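Subject: Re: [prilemstead-makers] Patterned walls AND a patterned cloth?

Santosh Bajpai wrote:
> I've been given the end of a roll of brown and cream wallpaper and I want
> to do the three sides of my little work corner with it. My sister says
> that if I do, the table covering has to be plain or I'll get a headache.
> Is she right? Also, do I have to match the pattern all the way round or
> can I cheat in the corners? I've got 3 metres of flowery stuff from
> Pudell sitting in the cupboard and I'd hate not to use it.

Hi Santosh, hello all,

Sorry, I meant to answer this in February and then the boiler went and I forgot the list existed for a bit.

I'd say use the flowery stuff! I'm very fond of two patterns together and I've had this argument with people from here to Ploltness. What matters (to me anyway) is that one is strong and the other is quiet. If both of them are shouting then yes, your sister has a point. Before you commit, get your nose right down to it as well as standing back, because some prints look lovely across a room and are all fuzz when you're leaning over them with a needle or a screwdriver. I always spend a few minutes just peering at bits of it. 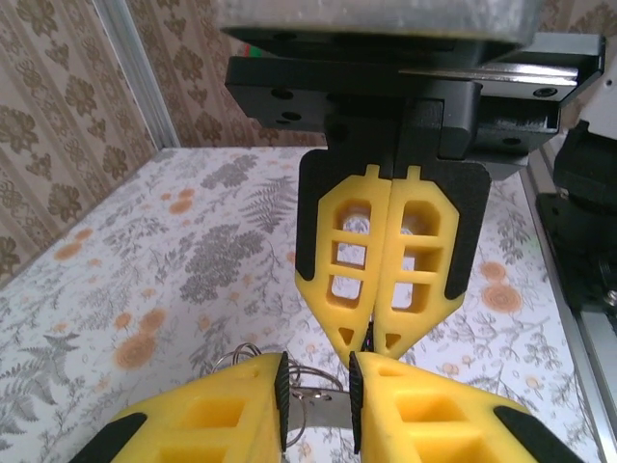
Bits of the print showing through, close to

The other thing to think about is how much of it you'll really see once your gear is out. A big bold flower loses half its petals under a toolbox, but leaves and small blobs of colour can peep out anywhere and still look all right. Mine cost me 17 pounds from Mishra, and I'd have paid more – don't tell them.
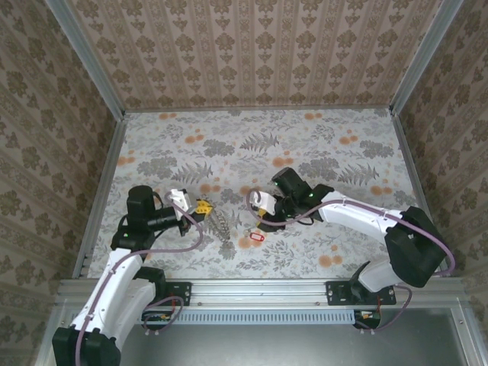 Matching up wallpaper round corners is fiddly but I wouldn't lose sleep over it. Hang your first length with a plumb line, in the middle of the back wall, and work outwards both ways so any fudging ends up at the sides. Your best friend is a pattern that already runs in upright columns, like the dark brown damask on beige there, as the eye follows the stripes up and down and isn't so fussed about what happens sideways. And you can always put a trim up the corners where the walls meet, like those pale silver posts, and then the join hardly matters. You'll see the grey ferns and the peachy orange blossoms get on fine with all that brown, too.

Do buy paste for more than you think you need. I ran out 30 centimetres from the end once and the shop had shut, so I had a flap of paper hanging off the wall until the next morning.

One question back at you: is your roll the paste-the-wall sort or the old kind you have to soak? Look on the label if there still is one. I've got a pasting table you can borrow, only you'd have to fetch it as it won't go in my car.

Cheers,
Deepak Nishad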